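Contre la pince à tout faire

On me demande régulièrement quelle pince acheter, et je déçois toujours. Les gens veulent un nom, un prix, un lien. Je leur réponds par une question sur leurs pièces, et je vois bien à leur silence qu'ils iront se renseigner ailleurs.

Depuis le début de l'hiver, nous comparons chez Farnau deux montages pour le tri de petits objets. D'un côté, une pince parallèle à deux doigts, bête comme une porte d'ascenseur. De l'autre, une main adaptative que son fabricant, Rullberg, présente comme capable de « saisir l'imprévu ». L'imprévu, chez nous, tient dans un bac en plastique et comprend surtout des jouets. J'avoue que j'attendais la main adaptative avec gourmandise. Elle est belle. Elle se plie, elle épouse, elle enveloppe, et en démonstration elle fait taire une salle.

Puis on lance la série. Nous avons fait 490 prises avec chaque montage, mêmes objets, même contrôleur Nieto, mêmes réglages de vitesse. La pince bête en a raté 2. La main intelligente en a raté 80, presque toutes au moment de lâcher : elle avait si bien enveloppé l'objet qu'elle ne savait plus s'en défaire. J'ai vu une petite voiture partir avec le poignet, faire le tour de la table et revenir à son point de départ, comme un touriste qui n'a pas compris où descendre.

On m'objectera que nos objets favorisent les doigts droits, et c'est vrai. Une carrosserie de miniature offre deux flancs à peu près parallèles, un cadeau pour ce genre de pince. Donnez-nous des chaussettes et je réécrirai cet article. Mais la plupart des ateliers que je visite trient des choses qui ont des flancs, et la plupart des brochures que je lis parlent de fraises mûres.

Ce qui m'agace un peu plus, c'est la hiérarchie des conversations. On discute des doigts pendant des semaines et des câbles pendant cinq minutes, à la fin, debout. Or les câbles nous ont coûté davantage de matinées que tous les doigts réunis. Un câble trop court bride le poignet, un câble trop long se promène dans la zone de travail, et la longueur intermédiaire n'est jamais celle du catalogue. Même chose pour la caméra : nous avons changé de modèle une fois, et déplacé son support tellement souvent que la vis en a pris un air las.

Le projet Besidness, qui finance l'exercice, attend un tableau avec des notes sur dix. Il l'aura. J'y ajouterai une colonne « temps passé à quatre pattes derrière la table », que l'on me demandera sans doute de retirer. En attendant, les deux bras gardent leurs pinces parallèles, et la belle main est retournée dans sa mousse, où elle épouse parfaitement la forme de son logement.

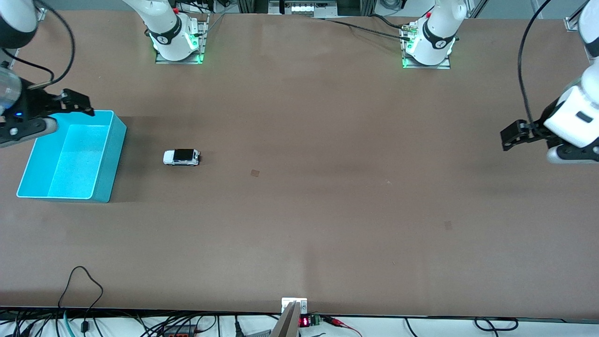
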